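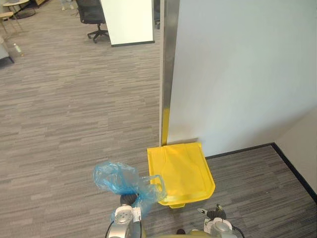 Head cam, left gripper on the bag, bin against the wall.

Thread: Grasp state flips to "empty" while holding thin film

rirk_mika
Bimanual setup, parallel planner, bin task. The policy picks a blue plastic bag, carries it to the yellow bin and should release over the opening. The image is from the head camera with the bag in the left gripper. At that moment the grasp classifier reports EMPTY and the task tree branches back to SEARCH. Of 3266 logged grasps on film and bags, 2722 were labelled correctly by the classifier. Rigid objects are fine. The classifier uses finger width and motor current only. With a bag the fingers close nearly all the way and the current looks the same as closing on nothing. Has anyone got a threshold that works?

sikora_dev
No threshold will fix that. Width and current carry no information for film at that thickness. Use the camera. The bag is bigger than the gripper and a saturated colour against grey carpet, so a mask should be easy.

rirk_mika
Tried a mask. It works over the carpet. When the bag overlaps the bin corner, as in the picture, part of it goes missing because the material is translucent and the yellow comes through. Then the area drops under my minimum.

t_cuslow
Lower the minimum, or stop using area. Check whether any mask pixels touch the projected fingertip region and stay there while the wrist moves. If they move with the wrist, it's held. Colour doesn't enter into it.

sikora_dev
Doesn't hold for a bag snagged on a knuckle with the fingers open. That moves with the wrist too.

t_cuslow
Then AND it with commanded finger state. Snagging is a release problem and should be a separate check.

Mieczysław Szulc
I'd argue against a classifier here at all. We ran the same sort of task in the Elldale stack and took the grasp check out of the tree. The policy is closed loop on images anyway, so a wrong boolean does more harm than no boolean. Let it carry on and test the end state: is there a bag on the floor, yes or no.

sikora_dev
Disagree. Without a check you pay for the full transfer motion on every miss. On our cell that's 25 seconds a go.

Mieczysław Szulc
Depends on your miss rate. Work it out before you build anything.

rirk_mika
I need the flag for labelling episodes as well, so it can't go completely. I could stop the tree from acting on it after lift, though.

t_cuslow
Debounce it too. One EMPTY reading shouldn't trigger a branch. I require 6 in a row and reset the counter on any HELD.

rirk_mika
Currently it branches on the first one. Changed to six, and added the fingertip motion test as a second vote. Replayed the old logs: most of the false EMPTY cases over the bin are gone. The ones left are where the forearm hides the bag from the head camera.

sikora_dev
Return UNKNOWN for those. Don't reuse the last value, it'll hide real drops.

Mieczysław Szulc
Reusing the last value is fine for under a second - arms don't teleport.

sikora_dev
Bags fall in under a second.

rirk_mika
Going with UNKNOWN, and the tree treats it as "continue". The patch is on the rirkton-grasp branch if anyone wants to run it on their own logs. Config key is film_vote, off by default.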